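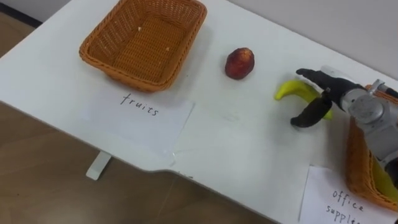
About Claeys Writing School

Claeys is a small school for people who write fiction. We teach evening and weekend classes in Tisturley and run a manuscript reading service by mail and email. Most of our students have jobs or families and fit their writing in around them.

The school was started by Dumisani Shezi, who had worked as a copy editor for a publisher of crime and adventure novels and was tired of seeing good stories turned down over problems that could have been fixed in a month. The first class met in the back of a print shop on Isby Street. It had 6 students, one of whom still comes to the Thursday group.

What we teach

Our main course is called First Draft. It runs for one term and takes a novel or a long story from notes to a full outline and the opening chapters. You do not need to have written anything before. You do need to bring pages every second week, even bad ones.

Second Draft is for people who have a finished manuscript. We work on structure first, then scenes, then sentences. Students sometimes ask to start with the sentences. We don't do that, as a lot of those sentences will be cut.

We also run short workshops on single subjects: dialogue, point of view, maps and invented places, writing a synopsis, and how to read a publishing contract. The contract workshop is not legal advice, and we tell people so at the door.

Classes are capped at twelve. When one fills up we keep a waiting list, and places do come free in the first week.

Reading service

Send us a complete manuscript and one of our readers will go through it and write a report of six to ten pages. The report covers plot, characters, pacing and setting, with page numbers so you can find what we are talking about. To date we have reported on 427 manuscripts. We read fantasy, science fiction, mystery, historical and general fiction. We do not read poetry, screenplays or picture books – there are other services that do those better.

Reports take five weeks. February is our slowest month for submissions and usually the quickest for replies.

Netau

Netau is our yearly anthology of student work. It comes out in the fall as a paperback and an ebook. Anyone who has taken a full course with us can submit one story of up to 5,000 words. Stories are read without names attached. Contributors are paid a flat fee and keep all their rights.

Who we are

Dumisani Shezi teaches Second Draft and oversees the reading service. Ayanda Oosthuizen teaches First Draft and edits Netau. She writes historical fantasy and has two novels in print. The short workshops are taught by both of them and by visiting writers, who are listed on the Classes page each term.

Visiting and contact

Our classrooms are at 67 Isby Street, on the second floor. There is an elevator at the rear entrance. The office is open Tuesday through Friday afternoons, and on Saturdays during term.

Fees and payment plans are on the Classes page. For the reading service, please look at the submission guidelines before you send anything – files in the wrong format go back to you unread.

Page last updated Monday, April 4, 2022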